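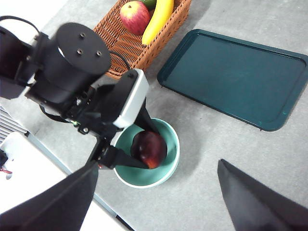 Madalena Sampaio wants to know why anyone would pay for two arms when one can pick up an apple perfectly well, and couldn't that money go to a decent computer instead? Fair question, Madalena, and I've been turning it over all morning, so please get comfortable, this is going to be a few posts.

First the short version for people with jobs to get to. If all you ever want to do is move fruit out of a bowl and into a basket, buy one arm and spend the rest on something nice. We want to do jobs where one arm holds and the other one fetches, or where one hands a thing over to the other, and for that there's no way around a pair.

I should say I argued Madalena's side myself for most of the spring! I had a lovely spreadsheet with a single arm on it and it came in well under the $3000 we'd set aside. I was very proud of that spreadsheet. Then Kjell Løken asked what we'd do when the bowl slid, and I had no answer except "hold it with my hand," and my hand was not on the spreadsheet.

So, two arms. What I'd like to do in this thread is go through what we left out of the first budget, in case one of you is sitting with a blank page right now the way I was. (It's June 2018 as I write this and prices do move, so check your own quotes before you trust mine.)

We asked three suppliers: Widus, Felasell and Vesitz. All three were kind on the phone. Two of them sent quotes that looked wonderfully cheap until I noticed that the grippers were on a separate page, and the power supplies on another page after that. Please, please read to the last page. I read the first page twice and felt clever, and then I read the rest with a cup of tea and felt a lot less so.

Grippers are where I'd slow down. Everybody gets excited about reach and how much weight the arm can lift, and then the part that touches the apple gets picked in two minutes at the end. Ask to see the fingers. Ask what replacement fingers cost and whether you can order them one at a time. We put 5 spare sets on the list and I got teased for it, but fingers are what bumps into the table, the bowl, the basket and now and then the other arm.

Cameras next. If you want a camera on the wrist, and I would, you need to budget for the camera itself and the bracket, and then a cable long enough to follow the wrist all the way around with some slack in it. The cable is a small line and I'd forgotten it completely. Vesitz was the only one of the three to ask me about it, and I've thought warmly of them ever since — even though we didn't end up buying the arms there.

Then there's the table, and I'm going to be a bore about the table. Two arms want more room than two times one arm. They swing, and you'll want space for whatever they're working on, and a place to set a tray down that isn't in anybody's path. Measure with the arms stretched out, on the floor with tape if you have to. Kjell and I did ours on our knees in the hallway and people stepped over us very politely.

The things to pick up cost next to nothing, which is a nice change. Bowls, baskets, trays, fruit. I'd still give it a line of its own, since otherwise it quietly comes out of somebody's pocket week after week. Buy real fruit now and then. A shiny apple behaves differently from a rubber one, and a banana is a whole separate conversation. Put down that you'll be replacing it, too. Fruit gets tired.

Okay, the number! With both arms, grippers, spare fingers, wrist cameras, power and cables, the quote we liked best came to $3234, from Felasell. Yes, that's over what we had. I looked at it for a good while hoping it would change.

We had a choice then between dropping the spares and asking for a bit more money, and I very nearly dropped the spares. Kjell talked me out of it. His point was that a pair of arms with one broken finger is a single arm you paid double for, and I couldn't find the hole in that. So I wrote a one-page request, with the whole quote attached and nothing tucked away, and asked for the difference.

I also asked for a separate $1000 to be held back for the first year. No plan for it, just there. I expected to be told no, and I'm still waiting to hear on that part, so wish me luck. The difference itself was approved with a one-word email, after I'd spent an entire weekend on the wording of the request.

A few of you have asked about Björklund. They rent, by the month, and if you aren't sure you'll still be doing this next year I'd call them before you call anyone who sells. For us the months added up too fast. For a short project I think it'd be the sensible way to go, and you get to find out how much table you need on somebody else's arms.

Oh, and time! Put time in the plan. I'd allowed one afternoon for setting up and calibrating, which makes me laugh now. Give it a week, and let it be a week where you haven't promised anybody a demonstration. Two arms have to agree on where the bowl is, and they don't always start out agreeing.

Madalena, I haven't forgotten the computer. You're right that ours is slow. It's on the list for July, on a page of its own, and I'd love for you to look over the quotes before I send anything, as you clearly read these things with a colder eye than I do.

If anyone wants the blank version of the spreadsheet, with the cable line and the finger line already in it, send me a message and I'll pass it along. And if you've bought a pair of arms yourself and there's a cost I still haven't thought of, do tell me — I'd much sooner hear it from you this week than find it on an invoice.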